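Transvaser et conserver les liquides d'entretien : mode opératoire

Service des moyens généraux, site de Cloterdale
Mise à jour : 2018-07-14

Objet

La présente fiche s'adresse aux agents chargés de la préparation des produits d'entretien courants à partir de bidons de grande contenance. Elle s'applique au détergent neutre et au savon liquide. Les produits acides, les produits chlorés et les solvants relèvent d'une procédure distincte, disponible auprès du service.

Matériel nécessaire

Un flacon propre et sec, muni de son bouchon d'origine
Un entonnoir réservé aux produits d'entretien
Un bac de rétention
Des gants et des lunettes de protection
Une étiquette vierge et un feutre indélébile
Du papier absorbant

Étape 1. Préparer le poste

Le transvasement s'effectue sur un plan stable, dans un local ventilé, à l'écart de toute denrée alimentaire. Placer le flacon au centre du bac de rétention. Vérifier que le bidon porte une étiquette lisible et que la date limite d'utilisation n'est pas dépassée. Tout bidon dont l'étiquette est illisible doit être remis au responsable de secteur sans être ouvert.

Étape 2. Étiqueter le flacon

L'étiquette est apposée avant le remplissage. Elle mentionne le nom du produit, la dilution, la date de préparation et les pictogrammes de danger figurant sur le bidon. Il est interdit d'utiliser une bouteille ayant contenu une boisson, même rincée.

Étape 3. Mettre l'entonnoir en place

Choisir un entonnoir dont la douille entre librement dans le goulot. Si elle y adhère, l'air contenu dans le flacon ne peut plus s'échapper et le liquide remonte par à-coups. Un léger soulèvement de quelques millimètres suffit à rétablir l'écoulement. Les modèles en plastique à large ouverture conviennent à la plupart des bidons.
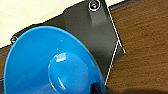

Étape 4. Verser

Tenir le bidon à deux mains, l'orifice de versement vers le haut, afin que l'air y pénètre régulièrement. Verser lentement contre la paroi de l'entonnoir, sans dépasser la moitié de sa hauteur. Arrêter le remplissage à 4 cm du goulot. Pour une solution diluée, introduire d'abord l'eau, puis le produit, ce qui limite la formation de mousse.

Étape 5. Fermer et nettoyer

Laisser égoutter l'entonnoir, le retirer, puis reboucher immédiatement les deux récipients. Essuyer les coulures au papier absorbant. Rincer l'entonnoir à l'eau claire et le faire sécher tête en bas. Un entonnoir fendu ou déformé est mis au rebut.

Conservation

Les solutions diluées se conservent 13 jours au maximum, à l'abri de la lumière. Les bidons entamés sont entreposés au sol ou sur l'étagère basse du local Irkia. Le prochain contrôle des stocks aura lieu en novembre.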